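Anselmo Usuga
@anselmousuga

Thread on storing table linen in a small room, continued from the one on closet rods. Mostly checkered cotton this time, plus the light stuff that never folds square.

1/ Fold to the width of the box, then to its depth. People do it the other way and end up with a stack that leans. Lengthwise in half, lengthwise again, then thirds. Thick hems go to alternating sides.

2/ Checks make this easier. The squares are a ruler. On my Diselham cloth the fold lands on a color change every time, so a crooked fold shows up immediately. Plain cloth gives you no such help.

3/ Creases: I flatten the cloth by hand and leave it out overnight before it goes in. Ironing before storage is wasted work — the weight of the stack puts new lines in by August anyway.

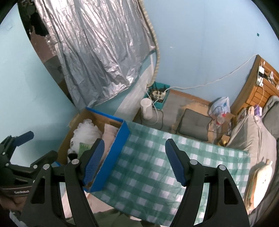
Green and white check still out, box to the left with the white mesh and the pale pink piece in it.

4/ Mesh and tulle go in as a loose bundle. Folding tulle makes hard lines that take steam to remove. A bundle takes up more volume but compresses when the lid closes.

5/ Solid folded pieces stand next to the bundle, on edge. They hold it in place and can be pulled out without lifting anything.

6/ Cardboard is fine in a dry room. I keep 5 boxes and replace 2 of them a year, whichever have gone soft at the corners. The Zernton plastic tubs seal better, but cotton came out of mine smelling of tub.

7/ Power strip lives in its own bin against the wall, cable run up and away from the floor. Lint from fabric sorting collects on everything at floor level, plugs included. Vacuum the bin when you vacuum the room.

8/ Labels: contents and size on the short side, pencil on masking tape. I tried the Jultico printed ones and the adhesive let go of the cardboard within a month.

9/ Someone asked about cedar blocks. I use them for wool only. For cotton, wash out the starch before long storage and leave it at that.

10/ Napkins next. They need a different fold and a shallower box.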